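# The plant that was going to fix your lawn
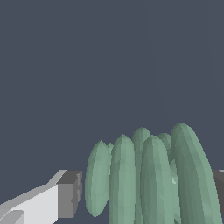 *Stylized green lobes on a plain grey ground.*

Serena Testa has heard the pitch for drought-proof front yards enough times that she can recite it, and she does, over a flat white, without much prompting. Rip out the grass. Put in succulents. Never water again.

"It's the never that gets me," she says. "I've been doing gardens in Gilla for 10 years and I have not met the plant you never water."

Testa runs a two-person landscaping business, and a good part of her work now is repairing yards that were converted under the Plorkeo scheme, which offered householders a rebate for each square metre of lawn removed. By the scheme's own count 3034 households signed up. I asked how many of those yards still look the way they did in the brochure.

"You'd have to ask them. I did ask them. They sent me the brochure."

I also asked. Subbarao Pai, who designed the rebate and has since moved on to other work, was polite and a bit weary on the phone. He says the program was set up to measure square metres of turf taken out, and on that measure it did well. Whether anything survived in its place was "a maintenance question for the owner."

That seems a convenient place to draw the line. A yard full of dead succulents and black weed mat uses very little water, it's true. So does a car park.

Pai doesn't care for the comparison. "People were told to prepare the soil," he says. "Some of them did and some of them dug a hole in clay and walked away. I can't go round with a shovel."

Kyu-ri Oh did prepare the soil. She keeps a folder of receipts, and the total for her front yard on the Bondotlow side of the creek is $648 after the rebate. The colour scheme was her idea, all silvers and greens with a bit of purple at the letterbox. Two winters of rain took most of it.

"Rot," she says. "From underneath. You'd touch one and it'd come off in your hand."

Did anyone mention drainage? She laughs. "There was a paragraph. It said 'ensure good drainage.' How? With what?"

Testa's answer is gravel, more than you think, and a mound so the water has somewhere to go. She'd also plant half as many succulents and fill in with tussock grasses, which cost less and don't mind a wet July. She is not against lawn either, in small amounts, if there are kids or a dog to use it. Her own front yard has a patch of couch that goes brown in summer. She leaves it.

I put it to her that she makes money from the failures.

"Of course I do," she says. "I'd rather be putting in pergolas."

The scheme reopens in October under a new name, with the same rebate. Oh has had the form in the post already. It's on her fridge, and she hasn't filled it in.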